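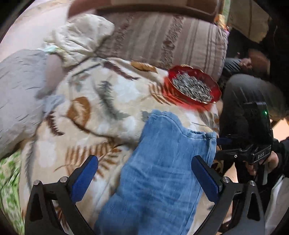
light-wash denim, leaf blanket, a plate of striped seeds. December is going fine

OK it's jeans time. I have been wanting to do a thread about denim for ages and tonight I'm in the mood, so settle in. Folding, fading, hems, when to wash, when to give up. I have opinions about all of it and most of them came from ruining perfectly good pants.

First thing: sort on the bed, never in the drawer! A drawer only shows you the top layer, and you end up wearing that top layer until spring. Dump it all out where the light is decent and you find pairs you forgot you loved. I found my dark Cataris last winter under two sweaters and it was like getting a present.

Light wash is my favorite and I'll defend it forever. Dark denim looks the same for months and then goes gray at the knees all at once. Light wash just keeps getting softer looking. The pale streaks near a hem, the cloudy bits over the thighs - I love all of that.

Also you can wear it in winter. I don't know who decided you can't. Cream sweater, light jeans, brown boots, done.

Where I buy: almost always used. There's a shop in Galden called Grivlow (town of 3,000 people, best denim rack in the county, go figure) and the jeans are on a rail at the back past the lamps. They don't sort by size. You have to go through the whole rail, and I think that's half the fun, but bring a friend with patience.

Best thing I ever got there was a pair of Sosa straight legs for $7. Button fly, heavy as a door. It took me most of a winter to break them in and now I'd wear them to a wedding if people let me.

What I check on a used pair, in the order I do it: inner thighs first, held up to a window. Then the belt loops, give each one a tug. Then the zipper, up and down a few times. Then I look at the hems last, and a chewed-up hem has never once stopped me.

HEMS. Let's talk about hems. That wavy, ropey look on a thick stitched edge is my favorite part of a pair of jeans. People iron it flat! Please don't iron it flat. The little ridges catch the fading differently from the rest of the leg and you get this lovely rippled edge that takes years to show up.

If a pair is too long I cuff it for a few weeks before I cut anything. I've hemmed too early and then washed them and then owned a pair of very formal capris. So now they get cuffed, worn, washed, and only then do the scissors come out.

If you do cut, keep the original edge and sew it back on. Search for "original hem" and you'll find plenty of tutorials. It looks scary and it's a straight line of stitching. My first one took a whole evening and was crooked and I wore it anyway.

Someone's going to ask about washing so: cold, inside out, zipped up, with other blue things. I hang mine by the cuffs over the tub and the weight of the waistband pulls the legs straight. No freezer. I tried the freezer. I had cold jeans.
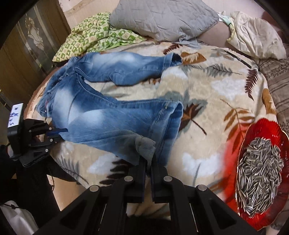
Folding is where people tell me they get stuck, and I think it's because they start folding before the legs are straight. Find the waistband first and get it flat, then pull each leg out from there and smooth along the side seam. When a pair is lying the way the light-wash ones are on that blanket, one leg stretched out and the other doubled back on itself in a heap of wrinkles, go for the doubled-back leg before you fold a thing. Ten seconds and the rest is easy!

After that it's one leg on top of the other, tuck the crotch point in so you've got a clean rectangle, hem up to just below the waistband, then thirds. Stand them up in the drawer like files. I was very skeptical about the standing-up thing and I will never go back.

Do socks separately. Socks mixed in with denim always end up down a leg, and then you're at work with a lump at your ankle wondering what's going on.

And yes, the blanket! I've had messages about the blanket before, so: cream background, big orange-brown leaves, rust and maroon ferns, grayish green feathery bits. I'm so fond of it. Faded blue on top of those autumn colors is a whole outfit idea by itself. Rust scarf, light jeans, cream socks. I'd copy that straight off the bed.

The red plate too. Scalloped edge, a bit of gold on the rim, and when light comes through it, it goes this glowing orange-red that I can't get over. I like red glass in winter more than any candle.

When to give up on a pair: when the seat goes thin and shiny, or you've patched the patch. Even then, cut out the back pockets and keep them. I have one tacked up inside the closet door for spare buttons and it's so handy.

Next denim thread will be about mending knees. I've got a pair of Cataris waiting with a hole the size of a cookie and some very nice blue thread, so probably March at the rate I sew.

Tell me your oldest pair! Photos of hems especially welcome.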